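티켓 제목: 제휴 상품 피드 가격 갱신 누락 및 품절 표시 오류
상태: 해결됨
우선순위: 높음
접수일: 2021년 10월 4일
담당: Celeste Carrasco
대상 시스템: Plesham 스토어프런트, Benutbridge 피드 커넥터

증상
모자·장갑 카테고리의 상품 페이지에서 가격과 재고 상태가 공급사 원본과 일치하지 않음. 페이지 하단의 "가격 기준 시각" 문구는 매시간 정상적으로 바뀌지만 실제 가격 값은 이전 값으로 유지됨. 공급사 Phetsri의 원본 피드에는 3,149개 항목이 있으나 스토어프런트에 반영된 항목은 2,021개. 일부 품절 상품이 "구매 가능"으로 노출되어 고객 문의가 접수됨.

재현 절차
관리자 화면에서 카탈로그 > 외부 피드 > Phetsri를 선택하고 수동 동기화를 실행한다. 작업 상태는 "완료"로 표시되며 오류 코드는 없다. 이후 사이즈 옵션이 있는 상품을 열어 원본 피드의 가격과 비교하면 차이가 확인된다. 단일 사이즈 상품에서는 재현되지 않음.

1차 확인
CDN 캐시를 전체 삭제한 뒤 다시 조회했으나 결과 동일. 브라우저를 바꿔도 동일. 데이터베이스의 가격 테이블을 직접 조회한 결과 화면과 같은 이전 값이 저장되어 있음. 표시 계층 문제는 제외하고 커넥터 쪽으로 범위를 좁힘.

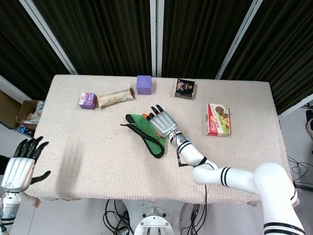 커넥터 로그 수준을 DEBUG로 올리고 동기화를 다시 실행함. 로그에 다음 경고가 반복됨.

WARN variant_key duplicate, row skipped

건너뛴 행은 1,135개. 원본과 반영 항목의 차이인 1,128개보다 7개 많아 별도로 대조함. 7개는 이미 판매 종료된 상품의 행으로, 스토어프런트에 이전 레코드가 남아 있어 반영 항목 수에 포함된 것으로 확인. 수치 불일치는 이것으로 설명됨.

원인
Phetsri가 7월에 피드 형식을 변경하면서 사이즈 값을 상품 코드에서 분리해 별도 열(size_label)로 옮김. 커넥터의 매핑 설정은 여전히 상품 코드만으로 옵션 키를 생성하고 있었음. 같은 모델의 S, M, L 행이 모두 동일한 키를 갖게 되어 첫 행만 저장되고 나머지는 중복으로 처리됨. 기준 시각은 작업 종료 시점에 일괄 기록되는 값이라 행 단위 누락과 무관하게 갱신되었음.

조치
1. 매핑 설정에서 옵션 키를 상품 코드 + size_label + color_code 조합으로 변경.
2. 스테이징 환경(Fandley)에서 전체 동기화 실행. 중복 경고 없음.
3. 운영 환경에 설정 배포 후 전체 동기화 실행. 3,149개 행 모두 처리됨.
4. 판매 종료 상품의 잔여 레코드 7개를 비공개로 전환.

조치 후 확인
사이즈 옵션이 있는 모자와 장갑 상품을 표본으로 골라 원본 가격과 대조, 전부 일치. 품절 옵션은 선택 불가로 표시됨. 장바구니에 이미 담긴 상품은 결제 단계에서 가격을 다시 조회하므로 별도 처리하지 않음.

고객 안내 문구(상담팀 전달용)
"일부 상품의 가격 및 재고 정보가 실제와 다르게 표시된 문제가 수정되었습니다. 주문하신 상품이 품절인 경우 결제 금액은 전액 환불됩니다."

후속 작업
건너뛴 행이 있으면 작업 상태를 "완료"가 아닌 "부분 완료"로 표시하도록 Benutbridge에 변경 요청을 등록함. 기준 시각을 행 단위로 기록하는 안은 검토 중이며 별도 티켓에서 진행. Phetsri에는 피드 형식 변경 시 사전 통지를 요청함.

댓글
Celeste Carrasco: 예약 동기화 2회 추가 확인. 경고 없음. 티켓 종료합니다.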